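Plinham Realty Opens Second Office in Gilchrist, Names Osvaldo Leite to Lead It

1 December 2018

Plinham Realty has opened the doors of its second office, and the town of Gilchrist finally has a full-service brokerage on its own main street again. The new office sits at the corner of Kedumis Avenue, in the old hardware store that many longtime residents still call by its former name. Osvaldo Leite, who has sold homes with the company for 19 years, will run it as managing broker.

Leite started out answering phones at the original Plinham office and earned his license at night. He went on to become one of the company's busiest listing agents, working mostly with families moving up from a first home and with older owners getting ready to sell a place they have lived in for decades. He closed 30 sales last year, and he is quick to say that his favorite was the smallest of them, a one-bedroom cottage that went to a school bus driver buying for the first time.

"I grew up four streets from this office," Leite said. "My parents bought their house here when I was in second grade, and I can still remember sitting on the floor of the empty living room eating sandwiches. To come back and help other people do that is a pretty great way to spend a working day."

Seven agents will work out of Gilchrist to begin with. Four are moving over from the main office and three are new to the company. Leite has plans to add more in the spring, when the listing season picks up and the evenings are long enough for after-work showings.
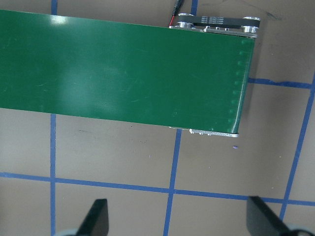 A busy fall for the local market

The timing looks good. Plinham agents handled 139 closings across the county through the end of October, the best ten months the company has had since it was founded, and a growing share of them were on the Gilchrist side of the river. Buyers who once looked only at the neighborhoods close to the train have been crossing the bridge for bigger yards and older houses with porches, and a good number of them have been bidding on the same few streets.

Washington Godoy, the company's president, said the decision to open here was an easy one once he started looking at where his agents were driving every day. "I'd call somebody at two in the afternoon and they'd be in Gilchrist. I'd call the next person and they'd be in Gilchrist too, parked outside the bakery doing paperwork in the car," Godoy said. "We figured it was time to get them some desks."

The work on the building took most of the summer. The pressed-tin ceiling was kept, along with the long oak counter at the front, which has been sanded down and now serves as the reception desk. Two small meeting rooms at the back are set up for closings, and there is a play corner with a rug and a shelf of books for clients who bring their kids - a detail that Leite pushed for from the very first sketch.
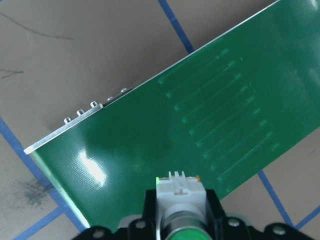
Parking was a worry early on, but the company has leased spaces in the lot behind the pharmacy, and clients can walk straight through to the back entrance. The ramp at that door is new as well, and it is a good one, wide and gently sloped with a rail on both sides.

The office will handle residential sales and rentals, and it will also be home to the company's small relocation team. That group has been busy with new hires at Nerkosora, the employer out on the county road, many of whom arrive with a start date in hand and no place to live. Relocation clients get a half-day driving tour of the area before they see a single listing. It covers the schools, the library, the grocery stores, the river path and the commute at rush hour, and agents say people nearly always change their wish list by the end of it.

Leite is also bringing over the first-time buyer evenings he has hosted at the main office. They are free and informal, with coffee and a plate of something sweet, and they run through the whole process from talking to a lender to picking up the keys. He likes to pass around a real inspection report (with the address blacked out) so that people can see how long they run and how few of the items are truly scary. Past sessions have drawn renters, newly married couples and more than one set of parents taking notes for a grown child.

There is a community side to the move, too. The front window will be given over each month to work by students from the high school art program, beginning with a set of ink drawings of Gilchrist houses. They are wonderful, and several owners have already stopped in to ask whether they can buy the drawing of their own front door! The company will match whatever the students raise from sales and put it toward supplies. 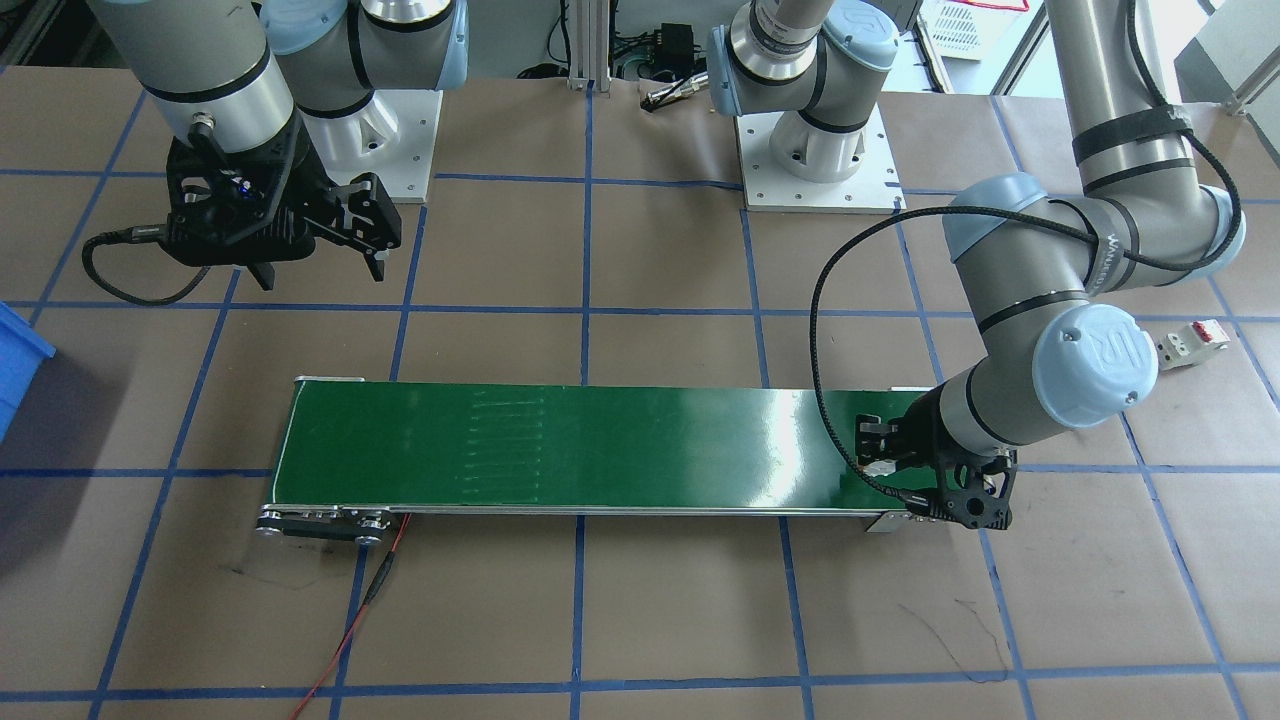 Open house and office hours

Neighbors are invited to stop by for an open house this month, with cider, cookies from the bakery next door and a drawing for a gift basket. Agents will be on hand all afternoon for anyone who wants to talk about the market or just see what has become of the old store.

The Gilchrist office is open every weekday from nine to six and on weekends by appointment. Rental inquiries are taken at the front counter or by phone. Sign-up sheets for the first-time buyer evenings are at reception, and seats are limited to what the larger meeting room can hold, so early sign-up is a good idea.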